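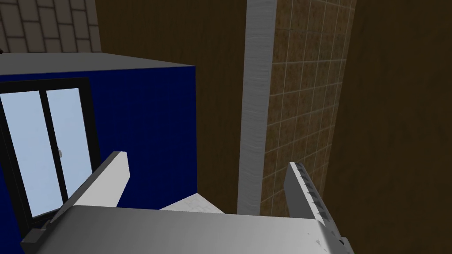 Open gripper beside the navy blue cabinet in the simulated room. Render: Clurby

CLURBY OPENS ITS ROBOT BUDGET PLANNER TO SMALL BUYERS

JACOBS, March – I run Clurby, a small shop that helps other small shops buy robots, and I'm very happy to say that Trivley, our planning service, is open to everybody. We've been using it with our own customers for 6 months and I've been itching to share it!

I got into this after signing for a robot arm I'd only seen on a quote. The arm was fine. The budget, well, the budget had the arm in it and not much else. I'd left out the mount, the spare fingers, the software seats and the hours my own people would spend setting it up. By the time I'd added those in (on the back of the quote, I still have it) I had a very different purchase on my hands.

Trivley puts all of that in one place before you talk to a seller. You tell us what you want picked up, opened or moved, and what the room is like. We build the room as a simulation, put the arms and grippers you're considering into it, and go through the jobs with you. Reach, finger width, where the base should stand, what you'd see from the gripper's side as it comes up to a door or a panel – you can argue over all of it while changes are still cheap.
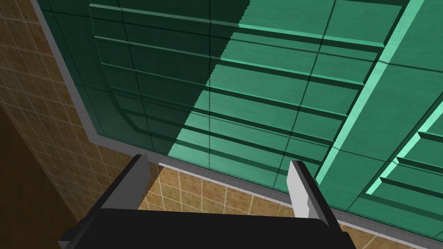 What you get

Every plan comes with a cost sheet of 38 lines. It covers the equipment, sure, but also shipping, floor work, training, spare parts, service calls and the day you have to move the whole thing across the building. Leave a line blank if it doesn't apply. We'd still like you to read it first!

You also get 2 versions of the budget, one for buying outright and one for leasing. I used to push people toward buying and I've softened on that, especially for shops still working out what the second job for the robot will be.

A simulation won't settle everything. I'd still ask a seller for a trial with your own parts before you sign, and the sheet has a line for that too.

What it costs

The basic plan is $400 for a single room and a single robot setup, with one round of changes included. Two-arm setups take longer to build, so we quote those separately. If you already have a room file from Tollik, our layout program, send it along and we'll start from there.

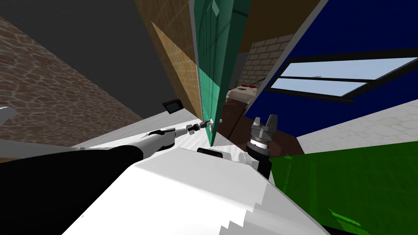
Two robot arms in the simulated room, the left one with a slender gray tool. Render: Clurby

Orders are open now through the Clurby website or at our Jacobs office, 9 a.m. to 4 p.m. Bring your floor measurements and any quotes you've been given, even the scribbled-on ones.

Press contact: Clurby press desk, Jacobs office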